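Botdale Home Bakers > General Chat > What do you do with the basket after?

crumbzilla
Started 5 Jun 2018
My sister-in-law served bread at a family dinner this weekend and after the meal she tipped everything left in the basket back into the bag. Hands had been in there. My uncle's hands had been in there, and I have seen where they go. I said nothing, because I am a coward and she makes good soup. What is the proper thing to do with bread that has been on the table but not on a plate?

ovenmitt_larry
Back in the bag. Next question.

Seriously, it's family. You've all been sharing germs since the first Thanksgiving. If a person picks up a roll, that's their roll. If they picked up a different one, the others are untouched.

crumbzilla
Larry, you have never met a person who squeezes four rolls before choosing one. My uncle shops for bread the way other people shop for avocados.

Mirjam Marti
I grew up over my parents' bakery, and the rule at our table was that the basket didn't go back to the kitchen with anything in it. You ate it, or it became something else. I still do it that way, and here's the routine for anyone who wants it.

1. Put out less than you think. Two slices a head, then refill. People are polite around a half-full basket and lose their minds around a full one.

2. Line the basket and use the cloth as a lid between refills. A basket left open for a long dinner gives you croutons whether you wanted them or not.
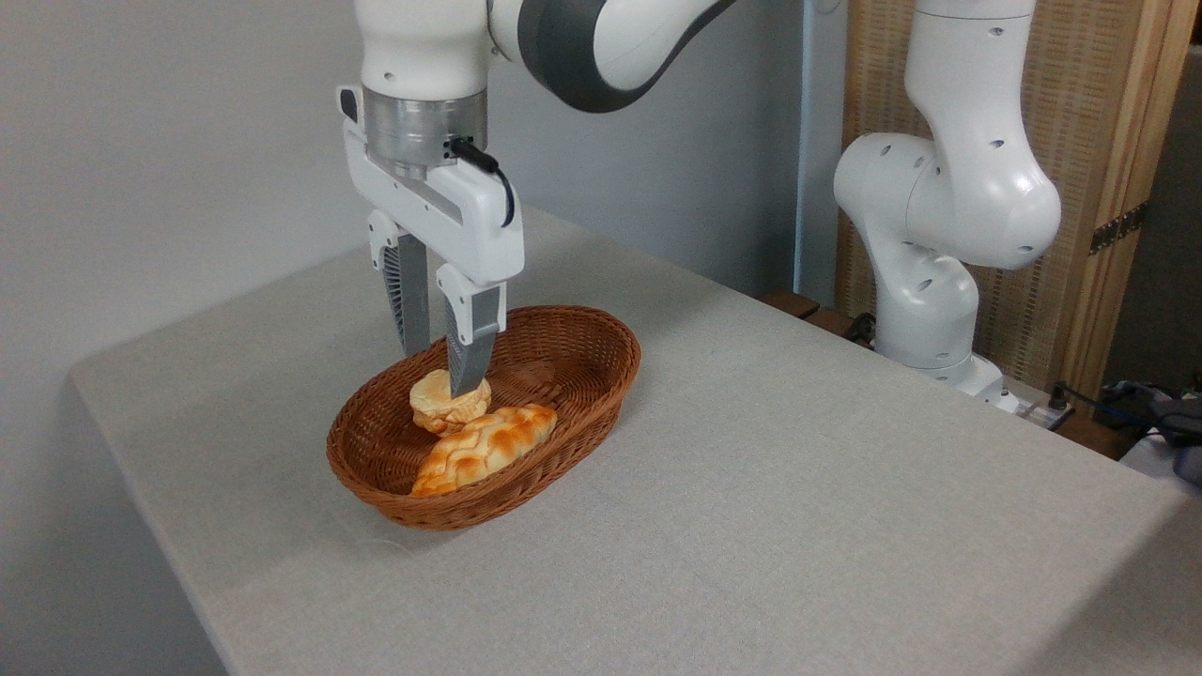 3. When the plates are cleared, sort it. Whole rolls go in the freezer that same night. Torn pieces get cubed and left on a tray.

4. Bake the cubes at 200 until they're dry all the way through. It takes as long as it takes. Then grind them or bag them.

5. Wash the cloth. Shaking it off the balcony onto the neighbors isn't washing it.

ovenmitt_larry
200 what? If that's Fahrenheit I'll be retired before I get a crouton.

Mirjam Marti
Fahrenheit. You're drying it. If you want color, turn it up at the end and stay in the room.

ryeguy_schnyder
Respectfully, step 3 is wrong. Freezing a roll that's been sitting out all evening gives you a frozen stale roll. Either it gets eaten or it goes to crumbs. I've worked in two bakeries and neither one froze day-olds.

Mirjam Marti
Bakeries don't freeze day-olds because bakeries have tomorrow's bread. I have a toaster and low standards. A roll that goes from the freezer to a hot oven with a splash of water on the crust is fine. It isn't new. It's fine.

ryeguy_schnyder
"Fine" is doing a lot of lifting there.

dough_nut_disturb
Can we go back to the cloth? I bought a linen liner from Rukex that was supposed to "keep bread fresh at the table." It keeps crumbs fresh, I'll give it that. They've been in the seams since August. Does anybody have one that comes clean?

tallulah_bakes
Plain cotton dish towel. Done. I have a stack of them, and the ugly ones go under the bread where you can't see them. Shake, hot wash, no softener unless you like your sourdough to taste of Mountain Meadow.

ovenmitt_larry
I would try Mountain Meadow sourdough.

tallulah_bakes
We know, Larry.

crumbzilla
Okay, but nobody has answered the manners part. If I'm a GUEST and I see the basket go back in the bag, do I eat the bread next time?

ryeguy_schnyder
No.

ovenmitt_larry
Yes. Twice as much, so there's less to go back.

Mirjam Marti
Bring your own loaf as a gift and offer to slice it. Then you're the person in charge of the basket, and you can hand it around instead of leaving it in reach of your uncle. Tongs also help. Put tongs in the basket and most people will use them, if only out of fear.

dough_nut_disturb
Tongs at a family dinner? What is this, a hotel breakfast?

tallulah_bakes
My mother-in-law does tongs. You feel judged the entire meal. Hygiene was excellent.

ryeguy_schnyder
I'm with Mirjam on tongs and against her on freezing, for the record.

Mirjam Marti
Noted, for the record. How do you store your crumbs?

ryeguy_schnyder
Jar on the counter, lid on.

Mirjam Marti
With butter rolls in the mix? Those crumbs will go rancid on you. Lean bread can live in the jar. Anything with butter or egg goes in the freezer.

ryeguy_schnyder
So we've arrived at me freezing my leftover bread.

Mirjam Marti
In smaller pieces, yes.

crumbzilla
Update: dinner is at my place next time. I bought tongs. My uncle has already called to ask if it's "that kind of evening."

ovenmitt_larry
What time should I be there?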